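My Reading Project Report: The Salt Ledger and Why I Read It Twice

For my project I picked The Salt Ledger by Dalia Lukoševičius, a family novel set in a made-up harbor town called Platuvley. I'll admit I chose it off the list because the cover was nice and because Dinesh Pai, who sits next to me in seminar, had already grabbed the book I wanted. So I went in a little grumpy. By chapter 3 I was reading it on the bus and missing my stop (once by a lot).

The story follows the Drullum family, who run a salt warehouse and keep one enormous account book going across the generations. Everybody writes in it. The grandmother, Wakell, starts it as plain bookkeeping, so many sacks in, so many sacks out, and then she starts slipping in little notes between the numbers. Who owed whom an apology. What the weather did on the morning her sister left. Her son hates the notes and tears some of them out, and the rest of the book is more or less the family trying to work out what was on the missing pages.

My project question was: how does the author make us trust a story that keeps admitting it has holes in it? I thought this would be a quick one to answer. It was not! My first draft said that we trust Wakell because she's careful with numbers, so we figure she's careful with people too. My teacher wrote "is she, though?" in the margin, and I had to go back and check.

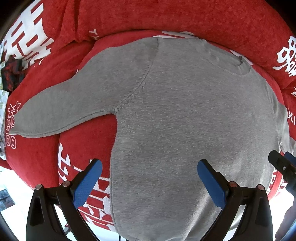 She is not careful with people at all. On page 104 there's an argument about a boat, and Wakell records the price of the boat down to the last coin but gets her own grandson's name wrong. I read right past it the first time. On the second read I started keeping a list of slips like that, and they almost always happen when she's writing about somebody she's mad at. I loved that. It made her feel like a real person I might be related to.

The other thing I looked at was the narrator, Seyoum, who marries into the family and gets stuck with the ledger because the others can't agree on who should have it. He's an outsider, so he asks the questions we'd ask. Dinesh and I disagreed about him. Dinesh thinks he's too nice to be interesting and that his 2 long chapters about learning the salt trade should've been cut way down. I thought those chapters were the best part, especially the night shift where he falls asleep on the scale and gets weighed as a joke.

I do have complaints. The middle section jumps around in time with no warning, and I had to draw a family tree on the back of my notebook and then redraw it because I'd put a cousin in as an uncle. And the flood comes out of nowhere, wrecks everything in a few pages, and then people barely talk about it.

For the class presentation I read the boat argument out loud and asked people who they believed. Most of them picked Wakell, even after I told them about the name. One person said she'd probably gotten it wrong on purpose, and I wish I'd thought of that before I turned in my outline. I've added it to my notes for the longer paper, along with the torn pages, which I still want to go through one by one.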